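# Berside long work mat, brown: two months on a white table

Bought in April, written up Jun 16, 2019.

I don't trust mats that call themselves "surface systems," and the Berside listing used the phrase twice. It's a mat. It's long, it's brown, it lies on a table. I paid for it myself, after giving up on the Ultetti one that curled at both ends and never stopped.

First, the good news, such as it is. The Berside came rolled in a tube and I expected a week of weighing it down with books. It took one night. The corners have stayed down, which is more than I can say for the Ultetti. On a white table the brown also makes small things easier to find, and I'd been losing pale caps and clips on the bare top for years.

The listing promises a "wipe-clean finish for life." I'll believe the first part. Blue marker came off with a damp sponge the same day. I then left a line of the same ink overnight, and it took a lot of rubbing and left a faint shadow that only shows from the side. Coffee was fine. Glue was fine once it dried and could be picked off.

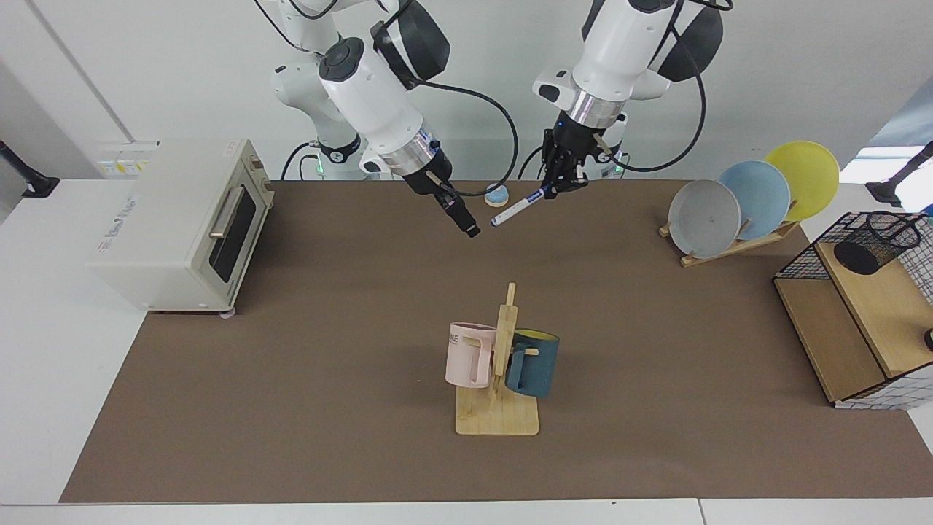

Size is where I'd slow down before ordering. The long version takes over a table. If you want to keep an appliance next to it, a toaster oven for example, measure first. I wouldn't stand anything hot on the mat itself. The care card says it's heat resistant and gives no number, and when I wrote to ask for one I got the same sentence back.

The grip underneath is decent. It slid when I leaned on one short end, and otherwise stayed where I put it. There was a rubbery smell for 4 days, stronger than the seller's "slight new-product scent."

Then there's the warranty: 3 years, but only if you register within 20 days, on a form that wants the code off the tube. I had already thrown out the tube. Salian sells a thinner mat with no registration nonsense, and Gollthorpe has one that looks nearly the same as this, though I haven't used either for long enough to compare wear.

The store page shows 818 reviews, mostly five stars, many of them written the day the thing arrived. Mine is three and a half. I'm keeping it, and I'd buy it again on sale. At full price I'd try the Salian first.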